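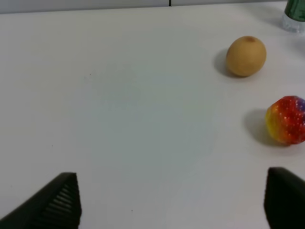
Free parking, with conditions: a long-haul driver on the new rest stop app

2021-12-05

The pitch from Skatia is simple enough. Download the app, give it your licence class and your truck's length, and it will hold you a parking spot at a rest stop before you get there. The company says it will make the roads safer and drivers happier. I have heard that sort of thing before, so I went looking for someone who had used it.

The driver I found hauls refrigerated freight for Bouchard and asked to be left out by name, as the firm has a deal with Skatia and a low opinion of staff who talk. We met over coffee at the Stanilport truck stop.

"It worked the first week," the driver told me. "I'll give them that. I booked a spot, I pulled in, the spot was there. Then I worked out I was the only one in the yard using it."

The trouble started in March, when more drivers signed up. A booking in the app puts no cone on the ground and no chain across the bay. If somebody else has been behind the wheel all day and sees an open space, they take it.

"So you roll in at midnight and there's a fellow asleep in your spot. What are you going to do, bang on his door? He's on his rest. He's doing what he's supposed to be doing. I've been that fellow."

I asked what the app offers in that case. There is a button for reporting it, the driver said, and the report earns a credit toward the next booking.

"A credit. I'm nearly out of hours and I've got a credit."

Skatia's own flyer claims 237 partner locations. I wanted to know how many of those the driver had found useful on the regular run out to Werkeck and back. The answer was six, and two of those were the back lots of tire shops with no washroom.

"They count anything with gravel. One had a light standard, and it was out."

Then there is the matter of what the company gets. Booking is free for now. The app also logs where the phone is, when it stops and how long it stays stopped, and the terms allow this to be passed along to "fleet partners." Bouchard is a fleet partner. The driver learned that after a dispatcher mentioned a 40-minute stop that had never been phoned in.

"We've already got the logging device in the cab. I accept that, it's the law. This was my own phone in my own pocket."

I put it to the driver that some might call this a fair trade for a guaranteed bed. That got a laugh.

"Show me the guarantee. I've read it through. It says they'll make every effort."

What would help, then? More pavement, the driver said, and went on about it for a good while — wider bays, lights, a shower that runs hot, and a snow plow that comes by before breakfast. The Werkeck stop has had three bays coned off since the fall for repairs, and no crew has been seen at them.

"You can't book your way out of that. There's more trucks than spots. An app just tells you so sooner."

The driver still has it installed. Bouchard asks for it at the start of each trip, and arguing takes longer than tapping the button.

We use cookies to improve your experience on this site. By continuing to browse you agree to our use of cookies. Accept | Manage settings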